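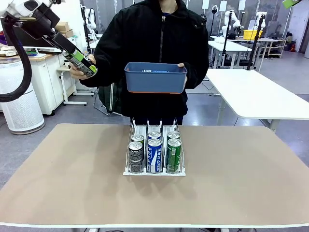

A wire rack with three lanes: black Pepsi on the left, blue Pocari Sweat in the middle, green cans on the right.

The rack in our break room has lanes, and I want to defend them. Last May a petition went round the office at Dristaten to remove the can rack and go back to the cardboard box under the sink. The petition said that the rack was "childish" and took the room of a good coffee machine. It got 69 signatures in a building of 228 people, so I must take it seriously, although I think it is wrong.

I grew up above a small shop. My uncle sold drinks from a deep chest, and every evening someone had to lie over the edge with one arm inside and look for the last bottle of the kind the customer wanted. The old bottles stayed at the bottom for months. When I see a rack where each kind has its own lane, and the lane leans forward so that the next can comes down to the front, I feel something close to relief. You take one and the next one is waiting. You can see from the door what is there and what is nearly gone.

My colleague Kobina Lamptey does not agree. He told me over lunch that a lane is a small dictatorship. Who decided that there are three kinds of drink? What about the person who likes the slim cans, or tonic, or only water? He has a point here. When a shelf has fixed places, the thing without a place becomes a guest, and it is usually put on top of the microwave until it is warm and a bit dusty. In the cardboard box everything was equally welcome.

But everything was also equally lost. I remember the box well. There were 4 kinds of drink in it at the best of times, and you had to kneel to find out. People with bad knees stopped taking any. I do not call this freedom of choice.

The other complaint is about the work. A rack must be filled, and filled properly, with the new cans behind the old ones, and this takes some minutes that the box never asked for. I have done it myself many times, with a plastic bin in one hand and a can in the other, and I admit that I like it. It is one of the few jobs in my week which is visible when it is done. Those who do not like it can leave it to me.

So my proposal is modest. Keep the rack, and let us vote on the right-hand lane twice a year. The slim cans may have their season. As for the coffee machine, there is plenty of room on top of the filing cabinet – I have measured it.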